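About
Our story

Marking out rooms before they exist

Wisolano started with a roll of tape and a bare floor. Folke Backlund was helping his sister plan a kitchen, and the drawings weren't getting them anywhere, so they taped the whole thing out at full size and walked around in it for a Saturday. By teatime the pantry had moved twice and everyone was happy!

We still work that way, 19 years on. You bring your measurements, we lay the lines on our studio floor, and you come and stand in your new laundry, classroom or shop (bring the kids, bring the pram, bring whoever does the cooking).

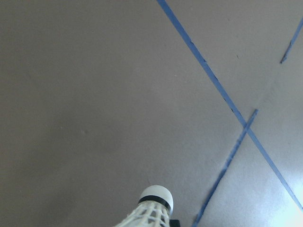 Blue tape is our favourite colour for walls and benches, and we've grown fussy about it. Corners get run long so the lines cross, then trimmed once you've settled on a layout. Angled walls are welcome — Florêncio Morais, who joined us from the theatre, loves them more than anybody should.

A session runs for 45 minutes and most people book 2, with a few days between to sleep on it. There are nine of us now, and almost all of us have taped out our own homes at some point.

Come and see us at the Mirkine studio. Flat shoes are best, and the kettle's on from 9.

Bookings
Schools and community halls
Contact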